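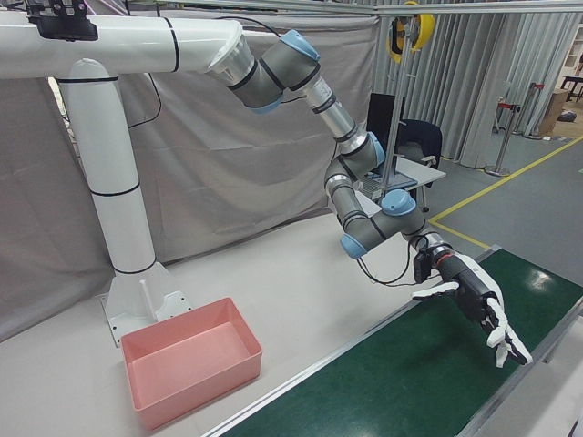

Caderno 3, folha 125

Seg., 27 de julho

Hoje continuei com a cola de amido para as lombadas. A receita da Hülya Bayram pede a farinha peneirada duas vezes, mas eu peneirei só uma e ficaram grumos pequenos, que passei depois pelo pano. Da próxima vez faço como ela escreveu.

Cozi em fogo baixo, sempre a mexer. Quando a massa ficou transparente, tirei e deixei arrefecer com a tampa posta. A cola do lote anterior cheirava azedo e deitei-a fora.

Apliquei a cola nova em três lombadas de prova:
papel Lastomitz, fibra ao comprido – colou bem, sem bolhas
papel Lastomitz, fibra atravessada – ondulou muito
tecido Kleinschmidt – a cola passou para o lado direito, fica mancha

O tecido precisa portanto de uma cola mais espessa, ou de um forro de papel fino por baixo. O Salvador Cordeiro prefere o forro. Eu ainda não tenho opinião, quero ver primeiro a prova dele debaixo do peso.

O livro 278 continua na prensa. Tem os cadernos soltos no fim e falta uma guarda. Não abrir antes de quarta, por favor!

Pedir à Funmilayo: linha encerada, a mais fina. A que temos corta o papel nos furos.

Dúvida para o Ferenc: a dobradiça do 278 faz-se antes ou depois de arredondar o lombo? No manual encontrei as duas maneiras. Em agosto chegam os livros da Flendness e eu gostava de ter isto decidido até lá.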